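Robots up close!
Open day at Wunodell, October 21, 2021
By Isla Kinnear, for the Young Makers page

Quick one this week, lots to fit in. We went to see a robot arm at work. Small one, sits on a table. Its job was playing with blocks. Well, sort of.

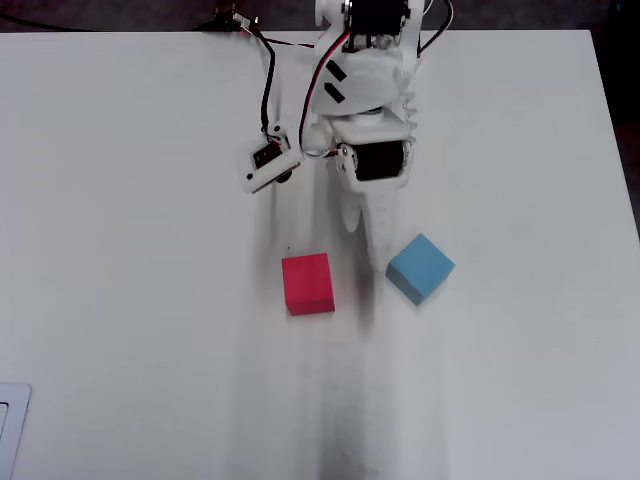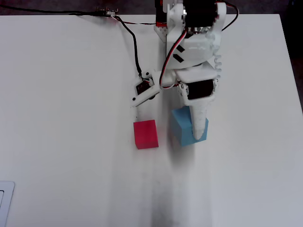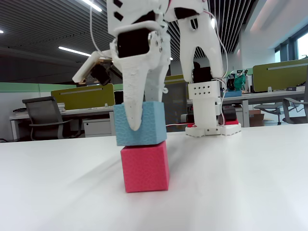 (credit: Isla Kinnear, Gesville Young Makers)

So what is a robot arm? A machine with joints, a bit like your shoulder, elbow and wrist. On the end is a gripper. That's the hand part. You have 4 fingers and a thumb, lots of grippers manage with much less. One finger stays still, the other swings in to meet it. Try it yourself! Hold one finger stiff and pinch with your thumb.

What makes it move? Motors. The black boxes tucked into the white plastic are called servos. A servo is a motor that can turn to a certain angle and then stop. Tell it "a bit left" and it goes a bit left. Wires bring the power and the messages.

And the white parts? 3D-printed. A printer melts plastic and lays it down in very thin layers, one on top of another, til you have a whole part. Slow! Védís Lund, who showed us round, said one big piece took her nearly 3 hours.

Why blocks? Because picking up a block is easy for you and hard for a robot. Think about it. Where is the block? Which way is it turned? How hard to squeeze? Too soft, it slips. Too hard, squash. You learned all that as a baby and forgot you did. Look at the blue block in the first picture, turned so a corner points forwards. The red one is square on. A robot has to deal with both.

Stacking is harder again. In the last picture blue is on top of red, a little bit over to one side. Still counts.

Can it see? Some robots use cameras, some just follow the same moves over and over. Somebody asked if it gets bored. No. Robots dont get bored. (Védís said she does.)

Try at home: 2 blocks and a pair of kitchen tongs. Stack them. Now do it with one eye shut. Now get a friend to tell you where to move while you shut both. Harder than it sounds.

Words to know
Servo: a motor that turns to an angle and holds it
Gripper: the robot's hand
Joint: the place where it bends

Next visit is in January. Bring a pencil.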